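Teach a Gripper to Pick Up a Bowl (and Find Out How Far Off the Robot Butler Is)

People keep asking me whether a machine can clear the table yet. My answer is "sort of, if you're patient," and the best way to see why is to try one small chore yourself. I picked bowls. You'll want a two-finger hand-held gripper, a table with a cloth on it and a free afternoon! 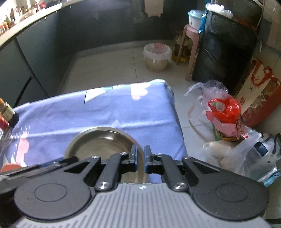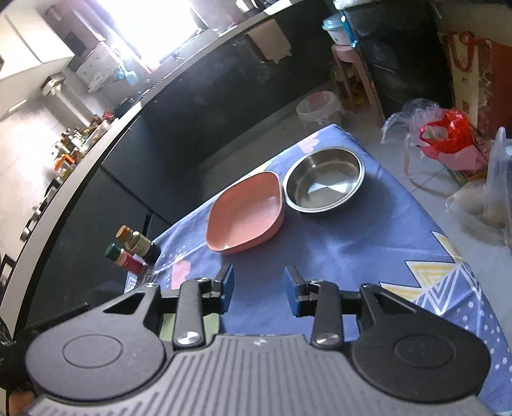
Both with the fingers open, and a steel bowl on a cloth-covered surface each time.

Step 1: Start with the rim

Go for the near edge. Open the fingers, bring them down so the lip passes between them, then squeeze and lift slowly. A shiny steel bowl is a pain for the camera (all those reflections), so do plenty of these. I did 19 before lunch and my wrist knew it.

Step 2: Add a second bowl

Put a plastic one right up against the steel one, rims touching. You'd just grab whichever you wanted, but a robot has to work out where one bowl stops and the other starts. Mix up which one you take first.

Step 3: Mess with the setup

Shift the bowls a few inches, wrinkle the cloth, try it again near dusk. My friend Ditte Ásgeirsdóttir skipped this part and her model only worked at 9 in the morning.

Step 4: Train and test

I use Rillon for training, overnight, and then run 15 tries on the arm. Write down every miss and what kind it was! Mine mostly pinch the cloth along with the bowl, which drags everything else toward the edge.

So, can it do the chore? One bowl, yes, most days. A whole table after dinner, with forks and half a glass of juice, no way. I'm trying mugs next.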